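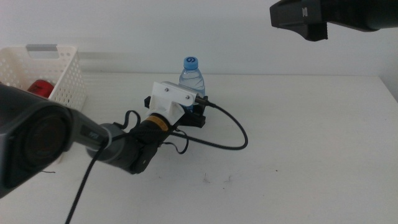 Garna Help > Surfaces > Tables and Desks

Faint gray marks on matte white tabletop

Piret Vaher

I have a white table, matte finish, against a white wall. It has developed a few faint gray specks and thin scuff marks in one area near the middle. A damp microfiber cloth does nothing. Dish soap removed perhaps one speck. I do not know whether the top is painted or coated, and the label under it only says Treltholm 3511. What can I use without leaving a shiny patch? 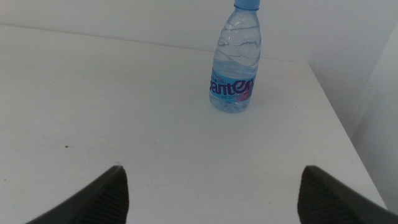
My second concern is moisture. I keep drinking water on the table for most of the day and would like to know if that can mark this kind of finish. The bottle in use is a clear Ganten with a light blue label, put directly on the surface with no coaster. Its base gives a faint gray shadow and reflection on the white, so in normal light I have trouble telling whether there is a ring under it or not.

Sverre Fjeld

Scuffs first. Most gray lines on matte white are material transferred onto the surface, and the finish below is intact. Try a soft white eraser, light pressure, short strokes along the mark. Then wipe with plain water and dry.

If that fails, put isopropyl alcohol on a cotton pad and test it on the underside or a back corner. Wait 3 minutes. If the pad picks up white, stop, you have paint. Melamine foam works but it is an abrasive. On a matte top it will polish, and a polished spot cannot be reversed.

For the ring, move the bottle, turn off the ceiling light and hold a flashlight almost level with the table. A ring will show as a change in gloss — a shadow will be gone.

Venkatesh Palaniappan

toothpaste worked on mine

Tuulikki Suominen

Do not use toothpaste on matte. I did that on a Nyberg desk and the spot is still glossy after 6 years.

Water alone is low risk if the coating is sound. The weak points are the edges and any scratch that goes through. Use a coaster for chilled bottles and dry the table at night.

Related
Removing tape residue from a Bivutard shelf
Water rings on oiled wood
Which cloths scratch matte paint?

Contact | Copyright Garna Help | Back to top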